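Barrios handheld capture stack: pre-session software checklist, with comments

Revision for the February sessions. Kept by Soledad Bermúdez, comments by Dayana Yupanqui where marked DY. Please add your own under any item. The comments are half the value of this sheet!

Scope: everything between pressing record on the gripper and a training job picking up the episode. Battery handling and lifting are on the other sheet.

Marks: OK, FIX (repaired during the check), HOLD (no recording until cleared), N/A.

Section A. Before the recorder starts

A1. Recorder build matches the build pinned in the session config.
OK
Comment: The version now prints in the first line of the log, so you don't have to dig for it. Lovely change. Copy that line into the session notes.

A2. Free disk on the capture machine is at least 200 GB.
FIX
Comment: Old calibration runs had piled up again. Moved them to the archive. The recorder warns about low space but carries on writing, and the last episodes end up truncated. I'd love for it to refuse to start. Ticket open.

A3. Clock sync between camera stream and IMU stream.
OK
Comment: Run the sync test twice, once cold and once after ten minutes. The drift only shows on the second run.
DY: Seconding this. The Sunday batch passed cold and failed warm, and I lost a whole afternoon blaming the filter.

A4. Session name follows the pattern, no spaces.
OK

A5. Operator has confirmed the discard command works.
OK
Comment: Say it out loud and watch for the discard line in the log. A bad episode that can't be thrown away on the spot tends to stay in the set forever.

Section B. Calibration and markers

B1. Fisheye intrinsics loaded for the correct lens.
OK
Comment: We have two lens files with nearly the same name. Check the hash. The wrong file gives you a reprojection error that looks almost respectable in the center of the image and falls apart toward the rim, so look at the corner points before you believe the average.

B2. Marker dictionary and printed size match the config.
FIX
Comment: Size was in millimeters in one file and meters in the other. The loader now rejects anything outside a sensible range. Dayana wrote that in an evening and it has already caught one more.

B3. Marker detection rate over a slow sweep, all tags the task needs.
OK
Comment: Sweep with the lights exactly as they'll be during recording. Bright ceiling lights can wash out a tag at certain angles, and the detector drops it without a word. The new overlay draws missed detections in orange, and it's a joy to use.

B4. Gripper width estimate, fully open and fully closed.
OK
Comment: Five cycles. Values should settle on the same two numbers each time. If the open value wanders, clean the tags before touching the code.
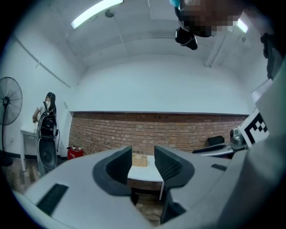 B5. Body mask covers the static parts of the rig in the view.
OK
Comment: The feature tracker loves a crisp edge, and it doesn't know that an edge riding along with the camera says nothing about the room. With the mask off, the estimated path shrinks and goes mushy. With it on, the same recording snaps into place. If you're new to the project, try both on one episode. It's the quickest way I know to understand what the tracker is up to.

B6. Mask file regenerated after any hardware change.
HOLD, then OK
Comment: Held while I regenerated it. The old mask was from before the finger swap.
DY: Could we store the hardware revision inside the mask file? Then B6 could check itself.
Reply: Yes please. Assigned to you, with thanks.

Section C. Mapping and pose tracking

C1. Map recorded for the current layout.
OK
Comment: Moved furniture means a new map. Walk slowly, finish facing the place you started, and wait for loop closure before stopping.

C2. Relocalization from five different starting spots.
OK
Comment: Start at least one of them facing a plain wall. That's the hard case, and the tracker now recovers once you turn toward something with texture. Last month it gave up completely, so I'm very pleased.

C3. Moving people handled.
OK
Comment: Someone crossing the view shouldn't pull the pose. Play back a stretch with movement in it and watch the trajectory for sideways jumps. We've set the outlier threshold tighter than the default.
DY: Tighter is good, but go any further and we start losing real points on fast wrist turns. I tried it.

C4. Lost-tracking episodes flagged, never patched over.
FIX
Comment: The smoother was filling gaps of up to 150 frames with a nice, clean, completely made-up curve. The limit is now eight, and anything longer gets flagged for review.

Section D. Privacy and data handling

D1. Face pixelation runs before any frame leaves the capture machine.
OK
Comment: Test with heads near the top of the view, where the lens stretches them most. The detector misses more there than in the middle. Masks and hats go in the test set too.

D2. Raw frames deleted after the verified export.
OK

D3. Everyone in the room has been told when recording is on.
OK
Comment: The start tone is back. It had been muted in the config.

Section E. Export and replay

E1. Episode count in the export equals the count in the log.
OK
Comment: 1548 in both.

E2. Replay of three random episodes in the Kultel viewer, at full speed and at quarter speed.
OK
Comment: Watch the finger width trace beside the video. Closing should line up with contact. A small constant lag means A3 again.

E3. Planner dry run, simulated arm only, joint and workspace limits enabled.
FIX
Comment: One trajectory brought the wrist close to a joint limit. The planner slowed down and stopped as it should, but the message only said "infeasible." It now names the joint, and debugging is so much nicer.

E4. Real arm execution.
N/A
Comment: Needs a separate sign-off with the stop button tested first. A clean E3 doesn't count as permission.

Open items

Refuse to start on low disk (A2): Soledad.
Hardware revision in mask file (B6): Dayana.
More top-of-view heads in the pixelation test set (D1): Soledad, after the next session.
Rename one of the two lens files (B1): whoever gets there first, but tell the other one.

Result: cleared for recording. Not cleared for E4.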